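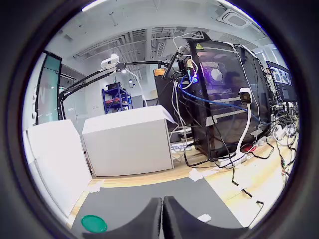
A round green lid on a dark grey mat, with a light wood-toned floor behind.

MEDIA RELEASE
Jan 2, 2025

Clurham's Lost Lid Swap is back, and we're taking bookings

Got a drawer full of containers with no lids? Or lids with no containers? Mine got so bad last year that I had to lean on it with my hip to shut it, and that's more or less how the Clurham Lid Swap got started. I run Tundolus, the little kitchenware repair and refill shop on Quintana Street, and I'm very happy to say we're doing the swap again, bigger this time and with proper tables.

If you missed the first one in October, it's dead simple. You bring in your odd lids and your odd bases, clean please, and you put them out by shape and size. Then you have a wander and see if your lost half is sitting there waiting for you. Take what fits. There's no charge and you don't have to bring something to take something.

We had 677 pieces through the door last time, which I know because we wrote every one of them down on butcher's paper. Of those, 908 grams were nothing but those tiny dressing-pot lids (we put them on the scale for a laugh). I went home with a match for a soup tub I'd been covering with a saucer for years, and I was so pleased I rang my sister from the car park.

What's new this time

We've got 21 tables instead of the handful we squashed into the shop, so we're moving across the road to the Pakis Hall. Round lids will be along the window side, square and rectangular ones down the middle, and the weird ones up on the stage. There'll be a separate table for glass and another for jars, and please wrap anything breakable in a tea towel for the trip over.

I'll be running a short repair session as well, mostly on replacing the rubber seals in clip-top jars and getting a wobbly knob back on a saucepan lid. There are 40 spots and you do need to book for that one. The swap itself is just walk in.

A few things people asked after the last one:

Yes, pot and pan lids are welcome, the bigger the better. Measure your pot across the top, from outside edge to outside edge, and write the number on your hand or your phone before you leave the house. I can't tell you how many people stood there holding a lid and making a circle with their arms.

Please leave cracked or badly stained plastic at home. We ended up with two bags of it and it took me ages to sort out.

Takeaway containers are fine if they're in good nick. Masking tape and a marker will be at the door so you can label things with the size.

Kids are welcome and were much faster at matching than the adults, I have to say!

Whatever is still on the tables at the end comes back to Tundolus and goes in the free bin by the front counter, so you can keep having a rummage through the colder months.

To book a repair spot or ask about dropping your lids off early, pop into the shop during opening hours. Swap dates and times are up in the front window, along with a map to the Pakis Hall side entrance, where the ramp is. Media are welcome to come along and take photos on the day, just find me near the glass table.

ENDS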